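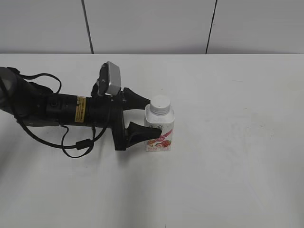
Dundier two-finger gripper with wrist camera, on the bench at the Tutotgate shared workshop.

Dundier Gripper Kit

A two-finger gripper for small arms at home or in a shared shop. The kit has two black tapered fingers, the base block and a camera bracket. It is sized for small bottles and cartons. Rated payload is 300 grams — weigh your bottle full.

The Ciston camera is sold separately. Mount it on top of the wrist, aimed so both fingertips show with the gripper open.
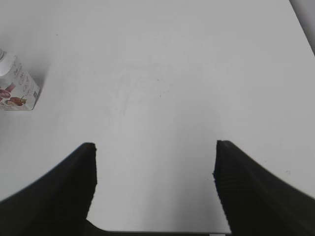
Setting the grip

Start at 39 percent force and go up in small steps. For an open bottle, grip low on the body and keep the arm speed under 100 mm per minute. 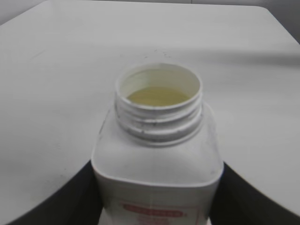
Soft plastic needs less force than glass. The Ots control board stores one setting per item, so save each one before moving on. Finger pads should last almost 3000 cycles. Spare pads ship in pairs.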